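3.2 Setting up and looking after the cell

The cell, which we call Jimesau, consists of a white table, a pair of hand-held grippers and a head camera. Each gripper carries a printed marker cube, and the cube is where most of our troubles live. A cube that has slipped by 3 mm still looks perfectly respectable, and goes on to spoil a whole morning of cloth folding.

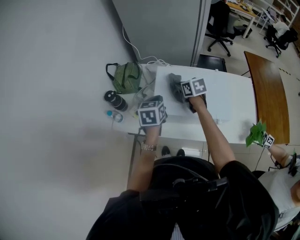 Figure 4. Cloth handling with the two marked grippers at the Jimesau cell.

We therefore check the cubes every 25 takes, against a flat plate and with no great joy. Of the 719 takes logged up to February, 151 were thrown out, most of them traced to one loose screw on the left mount – a part costing less than the tea drunk while looking for it. The screw now gets a dab of thread lock. Faces that have gone shiny from handling are reprinted on matt stock, and the camera offset is measured again after any repair, however small its author claims it was.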